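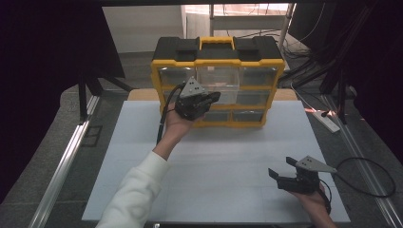
Notes for week 3, small parts storage. We did the lecture half fast so here it is written out, read before the practical. Main point was that a drawer organizer only works if you can tell what's in it without opening every drawer. Clear drawers help a lot with that. The yellow and black one we keep using as the running case has them, smaller compartments in the lower rows, plus a handle on the lid so it can go from shelf to bench and back. Carrying handle = people will carry it = every drawer gets shaken. Remember that when you decide what goes where.

**Terms**

- *home* – the one drawer an item belongs in
- *stray* – anything out on the bench with no home yet
- *overflow* – more of an item than its home will hold. Goes in a labeled bag elsewhere, NOT in the next drawer over
- *face* – the side with the drawer fronts, always turned to whoever is working

**Sorting order**

Size first, then use, then type. Most of you want to start with type (all screws, all washers) and then one long bolt won't fit and the whole row has to shift. Size gets settled first. Use means how often: daily stuff in the middle rows at hand height, once-a-term stuff at the bottom. Heavy things low too, if the box stands upright. The Lornthorpe handout has this backward in its table, ignore the table, the text is fine.

Max fill is two thirds. A full drawer catches on the frame and you pull too hard and then it's all over the floor.

**Bench setup**

Organizer goes at the back of the bench, face toward you. Open space in front of it, as much as you can get. A pale surface is best, dark washers show up right away and you can see what you've dropped. Strays go in the open space, one kind at a time.

Don't lay drawers out in front of the box in a big spread. One out, deal with it, back in. We lost most of an hour in November to the Vonero kit because 11 drawers were out at once and they all look alike.

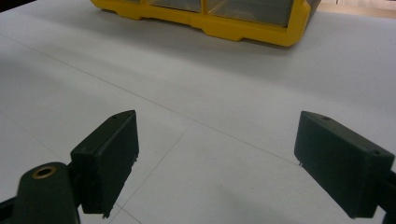
## Practical: emptying and resetting

Work in pairs. You have 10 minutes per row, which is plenty.

1. Clear the bench. Everything, pens too.
2. Stand the organizer at the back, check the latches are closed before you let go of the handle.
3. Pull one drawer. Support it from underneath.
4. Tip contents out near the middle of the bench, not by the edge.
5. Pick out anything that isn't that drawer's item. Set strays to your left.
6. Return the rest, push the drawer all the way home. A drawer sitting proud of the others counts as not done.
7. Next drawer, same row. Finish the row before you touch the strays.
8. Strays last. Home if it has one, otherwise the Lolov tray.

Odd pieces are the hard bit. Blocks, caps, single offcuts, whatever doesn't match a label. Put each one down by itself with clear space around it and decide on it by itself. If you heap them they become "misc" and misc is where things go to die. Max one misc drawer per organizer, and it gets emptied at the end of every session.

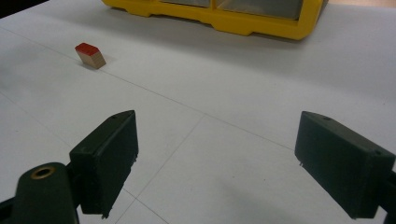 *Fig. 3. One stray on a cleared bench: small wooden block, red top. Home or tray?*

**Labels**

Short. Item and size, nothing else. Print, don't write in cursive. Label goes on the drawer front at the bottom left so the clear part still shows what's inside. If a drawer is empty leave it unlabeled, dont reserve it for something you might buy.

**For next time**

Read the Makokha chapter on shared tool rooms, only the first 6 pages. Bring one organizer, tin or box from home as is, do not tidy it first. Short write-up (half a page) on:

- what is in it now
- what you'd move, and where
- one thing you would throw out and why

We'll start on wall racks after taht, and the label sheets will be by the door.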